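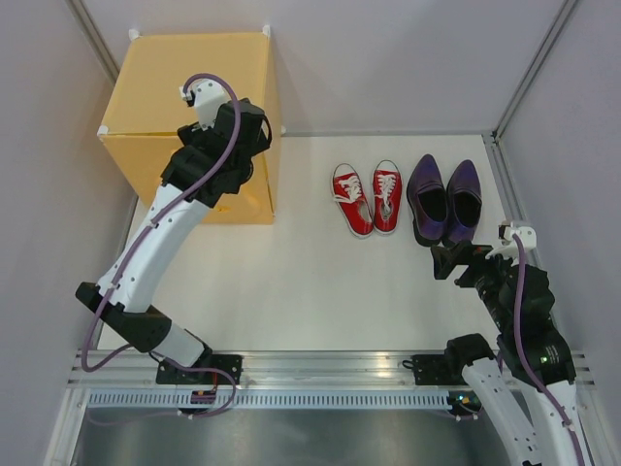
The Irkarby in its corner, with red canvas and purple smart shoes on the floor next to it.

Ferow Irkarby shoe cabinet, yellow

I have owned shoe racks. They were all the same rack, really, a set of metal tubes that came apart whenever a boot was put on it with any feeling. The Irkarby is a box with a door, so already we are moving up in the world.

It cost me £39 from Plusiretti, who had 588 reviews of it, most of them concerned with the delivery driver. Ferow also sells it in grey and in a green called Moss Evening. I went for yellow on the grounds that I'd be able to find it.

Putting it together is a matter of pushing panels into white plastic corner pieces until your thumbs go numb. The instructions are one sheet with drawings, in which a bald figure smiles throughout. Do the back first. I did the top first, took it off again, and can report that the corners grip rather better on the way in than you'd like them to on the way out. They're also very white. Against the yellow it looks a bit like a toy somebody has scaled up, which I've decided to enjoy.

Inside there is one shelf, with a compartment underneath. A pair of flat canvas shoes goes on the shelf with no argument, provided you tuck the laces in first.

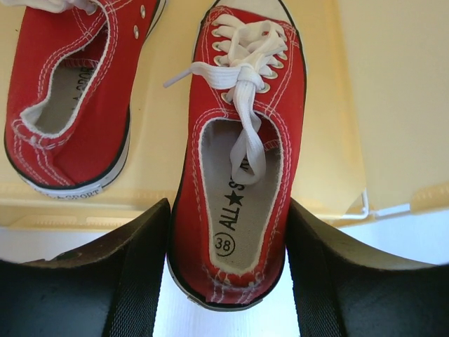

I hadn't been a lace-tucker before April. Leave one trailing and the door will find it, then you have a cabinet with a tongue. Ten seconds' work, but it's ten seconds at the exact moment you want to be sitting down with a cup of tea.

Smart shoes are easier, having nothing to trail. Mine live in the lower part, where they can be forgotten between weddings. Ankle boots will go in lying on their sides. Wellies will not go in at all, and I don't recommend proving it as I did.

The door is tall, hinged on the left, and swings well out in front. In a narrow hall you will want to think about this before you build it, and certainly before you carry anything hot past it. It stays open when asked. Closing it takes a small nudge at the bottom, low enough that I now do it with my foot and feel like a goalkeeper.

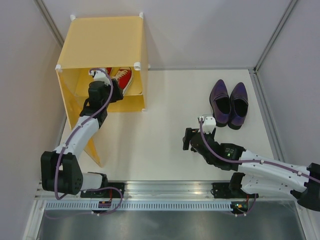
Door open, red pair on the shelf.

Ferow says the door is good for 4,000 openings. I make that a few years in this house, fewer if we get a dog. The other one I looked at was the Grabowska bench, which has a padded lid, two drawers and a price of £1,059, and would presumably have put my shoes on for me.

Good: the colour, the price, shoes out of sight.
Less good: the door swing, thumbs, wellies still by the mat.

Four stars. I'd buy a second to go on top if Ferow sold a clip to join them, and I've written to ask.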